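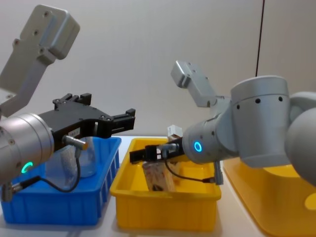
Three plastic bins, side by side on a white tabletop.

Wivstead goes for the three-way sort

January 6, 2021

What a start to the year! Household sorting begins across Wivstead in February, and 3880 homes will be part of it from the first collection. Paper and card go in one container, tins and plastics in another, and food scraps in a third, all picked up on the same morning.

The idea grew out of a trial on the Verkier estate last year, where 141 households gave it a go. Maysoun Fakhoury was one of them, and she is still delighted with it. "I thought I'd hate having food scraps in the kitchen," she told us. "Then I got a tub with a proper lid and that was that. My black bag is tiny now - I put it out half empty most weeks."

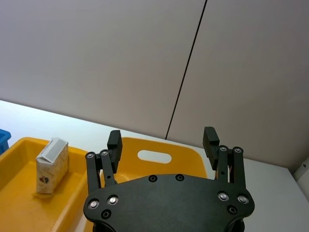
Her neighbour Juraj Slanina found the plastics trickier, especially yoghurt pots with card sleeves (the sleeve comes off and goes with the paper, the pot gets a quick rinse). He has stuck a list inside his cupboard door and the children now correct him, loudly.

The scraps will be composted at Flarnov Farm, on the Hijazi Road, and residents can collect two free sacks of the finished compost per household once the first batch is ready. Gardeners, get your names down early! Elie Ghanem from the allotments has already cleared a spot for his and is planning a very ambitious row of squash.

Flats with shared bin stores will get larger containers in place of the small ones, and the crews will need the door codes before the first round. 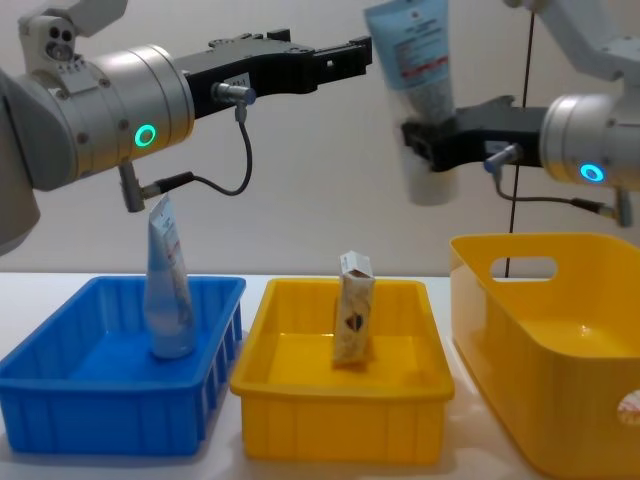
Dates and drop-in sessions

Fadi Karaki will be at the library from 11 every morning this month with collection calendars and sample labels. Bring any odd bits of packaging you can't place, he loves a puzzle. Calendars are also on the counter at the post office.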